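当サイトではCookieを使用しています。閲覧を続けると、Cookieの使用に同意したものとみなされます。[同意する] [設定を変更]

第2章 購入前の準備と予算の立て方

本章は、Markdale ハンドグリッパー一式をまだ注文していない方のための章です。すでに箱が届いてしまった方も、次年度の予算のために読んでおいて損はありません。

2.1 必要数を決める

1. 作業者の人数を書き出します。「手が空いたら手伝う」と言った人は含めません。
2. 1人が片手で使うか両手で使うかを決めます。両手の場合、必要数は2倍になります。見積書の段階でこれに気づく方が毎年いらっしゃいます。
3. 予備として本体を2台加えます。予備を削ると見積書は美しくなりますが、故障の時期までは調整してくれません。

注記:指先パッドは消耗品です。本体とは別の行に計上してください。「その他」に入れると、真っ先に削られます。

2.2 作業場所と対象物を見積もる

専用の作業台は必須ではありません。机でもベッドでも、普段の生活で物が置かれる場所がそのまま作業場所になります。台の購入費を計上する前に、今ある家具を一度見回してください。 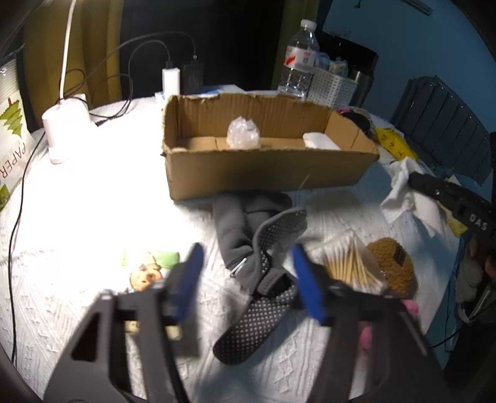 対象物の費用も同じ考え方です。靴下、綿棒の袋、小さなポーチ、空き箱のたぐいは、買うより先に引き出しを開けるほうが早く揃います。当社の導入担当 Uyên Bạch が初回に申請した小物は164点でしたが、経理の Yvonne Lambert が差し戻し、実際に購入したのは30点でした。残りは各自の自宅から集まり、その中には誰も引き取りに来ないものもあります。

4. 柔らかい物、硬い物、袋に入った物を取り混ぜて一覧にします。
5. 一覧のうち、手元にある物に印を付けます。
6. 印のない物だけを購入申請に回します。

注意:返却が必要な私物には名札を付けてください。靴下の片方が行方不明になっても、本製品の保証対象にはなりません。

2.3 電源とケーブル

7. 充電器とモバイルバッテリーの置き場所を先に決めます。
8. ケーブルは作業範囲の外を通します。長さに余裕のあるものを選び、余りは束ねてください。
9. 延長コードは Puseo の3口タイプを推奨します。口数は足りても、大きなアダプターが隣の口をふさぐことがあります。差し込む前に並べて確認してください。

2.4 見積もりの依頼

販売代理店は Nulteck と Bramwell です。同じ構成表を両方に送り、送料と校正費が含まれているかを確認します。「一式」とだけ書かれた行があれば、内訳を請求してください。「一式」の中身は、電話で聞くたびに少しずつ変わります。

10. 回答を構成表に転記し、2.1の必要数と照合します。
11. 承認者に提出します。5月は決裁が混み合うため、早めの提出をお勧めします。

構成表の記入方法は付録Bを参照してください。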